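Skeser Community Help > Robot arms > Teaching by demonstration

Do I really need 2000 teleop demos for a two-arm kitchen task?

Posted by marblehead_mo

I'm trying to teach a two-arm setup to move things from a mixing bowl to a baking dish. All of it is in simulation for now. The Forari starter guide says to record 2000 demonstrations by remote control before training anything. I have 1177 so far and my wrists hurt. The policy reaches toward the bowl fine, then stalls short of it and drifts. Is 2000 a real number or something somebody typed into a guide once? And would hand guiding a real arm be any quicker?

3 replies

dustpan44

Just keep recording. More data always helps. I did 60 once and it was bad.

slow_gripper

I don't buy the 2000, and I don't buy "more data always helps" either. If your first thousand all have the same hesitation in them, the next thousand teach the arm to hesitate with more confidence.

Before you record anything else, play back a handful of episodes at normal speed and look at what your hands do just before the grasp. Most people driving an arm with a controller stop there and think. The camera doesn't see you thinking. It sees a still arm, and the policy learns that a still arm is fine. Trim those pauses or record again without them. The Juhász trimming script does a passable job, though it also cuts slow moves you may want to keep, so check its output.

Look at your camera view too. My counter setup in Sima had this problem for weeks and I blamed the training the whole time:

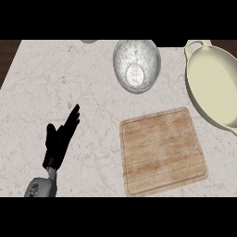

What I'd check in yours, in this order:

1. Is the whole target in view? My bowl's rim was cut off at the top, and the baking dish ran out past the right side. I was steering from a wider operator view, so I never noticed.

2. Are both arms in view when they need to be? Only one gripper shows in mine. If your second arm does something off camera that matters, the policy has to guess.

3. Can you tell how the gripper is posed? Mine renders as a flat black shape. Good luck reading finger depth from that. Feed in the joint positions as well.

4. Do your start positions vary? If the bowl is always in the same spot, you've recorded one demo many times over.

As for hand guiding, it's faster per demo and feels much nicer. But your own arms end up in the video, and with 2 robot arms you need a hand on each. I wouldn't switch to fix a stall.

marblehead_mo

Checked the playback. There's a pause before the grasp in nearly every one I opened, and my bowl is half out of the camera too. Not convinced that's all of it, but I'll move the camera and record 60 clean ones before I go anywhere near 2000. Will post what happens.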